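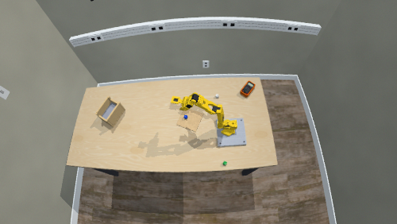 Stulumska, 8 April 2021

Support ticket: Elix demonstration recorder
Raised by: Rupert Pichler, Sullonness simulation group
Component: tabletop sorting environment, episode export
Priority: Normal
Status: Resolved, monitoring

Summary of fault
The group is collecting simulated demonstrations for the Hegyi policy model. The task requires the arm to pick up small coloured cubes and place them in the open box at the left of the table. Of 2,279 episodes exported since January, a portion failed validation on import to the training store. The validator reported a mismatch between the gripper state and the corresponding image timestamps.

Initial assessment
Support requested a sample batch of 100 episodes, together with the recorder configuration and the validation log. The log showed that the error was confined to episodes recorded with 2 camera views enabled. Single-view episodes imported without error.

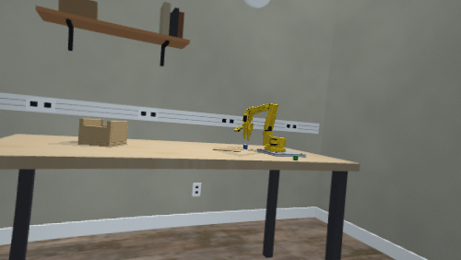 The side view was being written at the rate set in the scene file, whereas the overhead view followed the rate set in the recorder. Over a short episode the difference was small and fell within tolerance. In longer episodes, particularly those in which the operator paused above a cube before closing the fingers, the offset grew until the validator rejected the file.

Action taken
1. The camera rate was removed from the scene file, so that both views now take their timing from the recorder.
2. The export service was restarted and the cached scene definitions were cleared.
3. A further 100 episodes were recorded using the same table layout and the same operator profile.
4. The new batch was submitted to the validator under the standard tolerance. All episodes were accepted.

The customer asked whether the rejected episodes could be recovered. Joint positions and gripper commands are intact in each file, and the images can therefore be rendered again from the stored states. A re-render script has been supplied. The original files should be kept until the replacement set has been checked against the episode index.

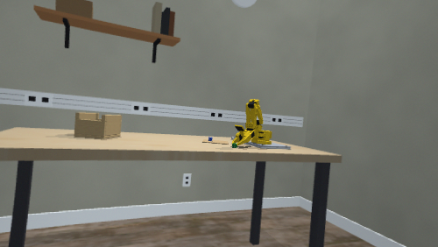 Side view, gripper at the green cube.

Outstanding items
Mr. Pichler has advised that the colour labels in the task descriptions will be reviewed separately. That work is outside the scope of this ticket and should be lodged under the annotation queue.

The ticket will remain in monitoring status until the re-rendered episodes have been imported. Any further timestamp errors should be added to this record, with the episode number and the recorder version included.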